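Aligner et segmenter des démonstrations à deux pinces avec Virar

Mis à jour le 8 octobre 2023

Cette page décrit le passage d'une session brute à des épisodes segmentés, pour une prise à trois caméras : une vue de tête et une vue embarquée sur chaque pince tenue à la main. Elle suppose que Virar est installé et que les pinces ont été calibrées. L'entraînement d'une politique n'est pas traité. Les réglages cités sont ceux du banc Arellano, sur lequel le jeu de données Plidham a été préparé.

1. Structure d'une session

Une session est un dossier au format Dosau. Il contient trois flux vidéo, deux journaux d'ouverture de pince et un fichier de métadonnées :

session/
 tete.mkv
 pince_a.mkv
 pince_b.mkv
 ouverture_a.csv
 ouverture_b.csv
 meta.yaml

Chaque journal d'ouverture comporte deux colonnes : un horodatage en nanosecondes et la distance entre les patins en millimètres. Les horodatages vidéo sont stockés dans le conteneur et exprimés dans l'horloge de la caméra correspondante. Aucune de ces horloges n'est supposée commune aux autres.

Vérifier d'abord l'intégrité du dossier :

virar verifier session/

La commande signale les fichiers absents, les horodatages non monotones et les flux dont la durée diffère de plus d'une seconde. Un horodatage non monotone est bloquant. Ne pas le corriger par un tri : les lignes triées masquent le problème et l'alignement se dégrade sans message d'erreur. Il faut reprendre l'extraction depuis le fichier d'origine.

2. Choix de l'horloge de référence

Le flux de tête sert de référence. Il est déclaré dans meta.yaml :

reference: tete
cadence_cible: 60
interpolation_image: plus_proche
interpolation_ouverture: lineaire

Les images ne sont jamais interpolées. Pour chaque instant de la grille à 60 Hz, Virar retient dans chaque flux l'image la plus proche et conserve l'écart dans une colonne séparée. Cette colonne doit rester dans l'export, même si le modèle ne la consomme pas. C'est elle qui permet de retrouver une image dupliquée ou perdue plusieurs semaines plus tard.

L'ouverture des pinces est interpolée linéairement. Une interpolation cubique a été essayée en mars sur les mêmes journaux. Elle produisait des dépassements à la fermeture, avec des distances négatives de quelques dixièmes de millimètre, et a été abandonnée.

3. Estimation du décalage

Le décalage entre une caméra de pince et son journal d'ouverture s'estime par corrélation. Virar mesure dans la vidéo la distance apparente entre les deux patins, puis cherche le décalage qui maximise la corrélation avec le journal.

virar decaler session/ --flux pince_a --fenetre 247
virar decaler session/ --flux pince_b --fenetre 247

L'option --fenetre fixe la largeur de recherche en échantillons. Une fenêtre trop étroite rend une valeur collée à la borne, ce qui se voit immédiatement dans le rapport. Une fenêtre trop large peut accrocher un cycle ouverture-fermeture voisin - le cas est fréquent lorsque l'opérateur ferme plusieurs fois les doigts à vide en début de session.

Le décalage entre la vue de tête et une vue de pince se traite autrement. Les deux caméras n'ont pas le même champ et la corrélation directe des images n'a pas de sens. Virar compare la vitesse angulaire estimée de la pince dans sa propre vue et celle de la plaque de repérage suivie dans la vue de tête. Si une des pinces n'a pas de plaque visible, son décalage est obtenu par chaînage, à condition que les deux journaux d'ouverture partagent la même horloge :

virar chainer session/ --via ouverture_a --vers pince_b

Le rapport donne un décalage et un score entre 0 et 1. Un score faible n'indique pas toujours un mauvais décalage : une session où les pinces bougent peu produit un pic large. Dans ce cas, regarder la courbe avant de rejeter la session.

4. Segmentation

Une fois les flux alignés, la session est découpée à partir de quatre états par pince :

ouverte_libre : doigts écartés, aucun objet candidat entre les patins
ouverte_objet : doigts écartés, objet candidat entre les patins
fermee_libre : doigts joints, rien n'est tenu
fermee_prise : objet tenu

Les états ouverts se distinguent par la vision, les états fermés par la combinaison du journal et de la vision. Le seuil de fermeture est réglé à 7 mm dans la configuration Plidham. Cette valeur convient aux manches épais. Elle est inutile pour séparer une tige mince d'une pince vide : les deux situations tombent sous le seuil, et seul le mouvement de l'objet par rapport aux doigts permet de trancher.

virar segmenter session/ --seuil 7 --duree_min 14

L'option --duree_min est exprimée en images. Tout segment plus court est rattaché au précédent. Avec une valeur inférieure, les tremblements de la main autour du seuil créent des segments parasites. Avec une valeur nettement supérieure, les reprises rapides disparaissent et l'épisode paraît plus propre qu'il ne l'a été.

Les transitions sont écrites dans segments.csv, une ligne par transition et par pince. Les deux pinces sont segmentées indépendamment. Ne pas fusionner leurs états à ce stade, la fusion se fait à l'export.

5. Contrôle des parois transparentes

Les bacs translucides demandent un contrôle séparé. Le détecteur d'objets candidats travaille sur la vue de pince et peut retenir un objet vu à travers une paroi. Sans filtre, un ustensile déjà rangé est proposé comme cible alors que la pince se trouve à l'extérieur du bac.

Le filtre repose sur un masque des bacs calculé dans la vue de tête puis reprojeté :

virar masquer session/ --classe bac --source tete
virar segmenter session/ --seuil 7 --duree_min 14 --exclure bac

Les parois martelées posent une seconde difficulté. Leurs reflets se déplacent avec la caméra et non avec le bac, de sorte que le suivi de points y accroche des trajectoires fausses. Exclure la région du bac de l'estimation de mouvement en passant le même masque à virar decaler, par l'option --ignorer. Relancer ensuite la segmentation. L'ordre compte : un masque ajouté après coup ne modifie pas les décalages déjà écrits.

6. Relecture des états

Ouvrir la session dans le lecteur :

virar lire session/ --etats --synchro

Relire au minimum les transitions vers un état fermé, dans la vue de la pince concernée puis dans la vue de tête. Les touches A et B affectent l'état à l'une ou l'autre pince, R annule la dernière correction. Une correction manuelle est enregistrée dans corrections.csv et n'écrase pas segments.csv.

Quelques vues d'une tâche de rangement de couverts servent de repères de relecture. 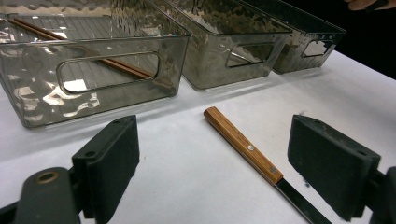

Doigts écartés, manche du couteau entre les patins : ouverte_objet. Les baguettes du bac de gauche sont à exclure des candidats.
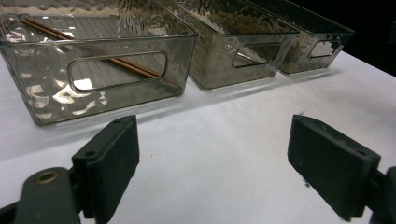
Doigts écartés, surface blanche libre entre les patins : ouverte_libre. Mêmes baguettes, même exclusion.
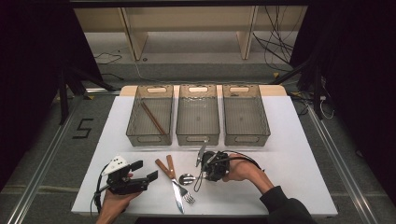 Vue de tête, avec les deux pinces et les trois bacs. La plaque blanche marquée de points noirs est sur la pince de gauche.
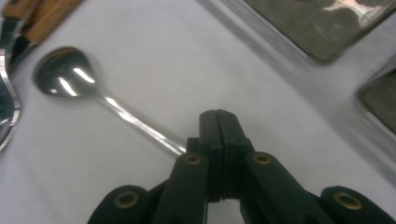
Doigts joints. Le bout du manche de la cuillère est masqué par les doigts, et une image isolée ne suffit pas pour valider fermee_prise : avancer et reculer dans le flux avant d'affecter l'état.

Peut-on modifier la cadence cible après la segmentation, sans tout recalculer ?

Les décalages restent valables, car ils sont enregistrés en nanosecondes et ne dépendent pas de la grille. Les segments, en revanche, doivent être recalculés : la durée minimale est exprimée en images et change de sens avec la cadence. Modifier cadence_cible dans meta.yaml, adapter --duree_min dans la même proportion, puis relancer virar segmenter. Les corrections manuelles sont indexées par horodatage et sont réappliquées à la lecture. Celles qui ne correspondent plus à aucune transition sont listées dans le rapport et doivent être reprises à la main.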